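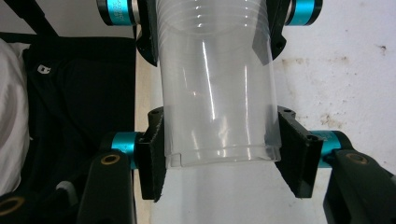
How often should the hand-held grippers be checked during a comparison run?

Once before the first grasp of the shift, again at the halfway break, and any time a tool has been dropped or had a finger swapped. The full list takes up to 14 minutes per tool. The halfway check covers sections 2 and 3 only.

Hand-held gripper comparison, Breteo vs. Flasham
Pre-use inspection checklist with comments
Bench: Sandhu room, long table
Checked by: Binta Idahosa
Second check: Danjuma Osagie
Marks used: OK, FIX (fixed on the spot), HOLD (do not use until cleared)

Section 1. Paperwork and storage

1.1 Tool tag matches the log sheet. OK
1.2 Last run's comments read and initialed. FIX
Comment: Two comments from the Friday run had no initials. Temitope Briggs wrote them and has signed now.
1.3 Tools stored open, with nothing resting on the fingers. OK
1.4 Spare pads in the drawer, sorted by tool. FIX
Comment: Breteo and Flasham spares were in the same bag. They look alike but the screw spacing is different. Please keep them apart.

Section 2. Fingers and pads

2.1 Finger screws snug, checked by hand driver only. OK
Comment: Do not use the power driver on these. We stripped one in January and lost the rest of the afternoon.
2.2 Pad lining flat with no lifted corners. FIX
Comment: Flasham, one lower pad, corner starting to lift. Pressed back down and marked on the log. If it lifts again, change the pad before the next object set.
2.3 Pad lining clean. OK
Comment: Use the lint roller. Alcohol wipes leave the lining stiff for a while and the grasp scores go up and down until it softens.
2.4 Fingers meet evenly when closed on nothing. OK on Breteo, HOLD on Flasham
Comment: Flasham left side arrives first. Murray Ross to look at the linkage. HOLD cleared before the run, see 3.2.

Section 3. Joints and linkage

3.1 Joints turn freely through full travel, no grinding. OK
3.2 Bushings seated, no side play. FIX
Comment: One bushing on the Flasham had worked out a little. Murray pushed it back and the fingers now close together. He wants it looked at again after 70 grasps.
3.3 No cracks where the arms meet the body. OK
3.4 Trigger returns on its own from fully closed. OK
Comment: Breteo is slower to return than Flasham. Same as last time, within what we allow.

Section 4. Wrist camera

4.1 Mount tight, camera does not shift when the tool is tapped. OK
4.2 Lens clean. OK
4.3 Fingers and object both visible at full open and full close. OK
4.4 Clear objects readable in the recorded video. OK with comment
Comment: Clear plastic cups are the hard case. Bright reflections run down the wall and the tracker sometimes takes one for the edge. Mackenzie Lavoie asked that each cup be recorded at two lamp settings and the setting written on the sheet. Do not move the lamp during a set.
4.5 Clock on the recorder matches the controller. FIX
Comment: Off by a few seconds. Reset.

Section 5. Short grasp test

5.1 Clear cup, closed on the upper part and the base. OK both tools
Comment: Close slowly. A cup that buckles is scored as a fail even if it stays in the grip. Throw out any cup with a crease.
5.2 Hold for 180 seconds without the cup slipping. OK on Breteo, OK on Flasham at second try
Comment: First try on the Flasham slipped a little near the end. I had it gripped too high. Both tries are in the log.
5.3 Release without the cup sticking to the lining. OK

Passing score on the short test is 66. Breteo and Flasham both passed. Scores are on the back of the log sheet.

Open items

Order more Flasham lower pads from Melley. Temitope.
Label the spare bags with the tool name on both sides. Binta.
Repeat 3.2 at the halfway break and write down the result even if nothing has moved. Danjuma.
Mackenzie would like a line for lamp setting added to the printed sheet. Until then use the margin next to 4.4.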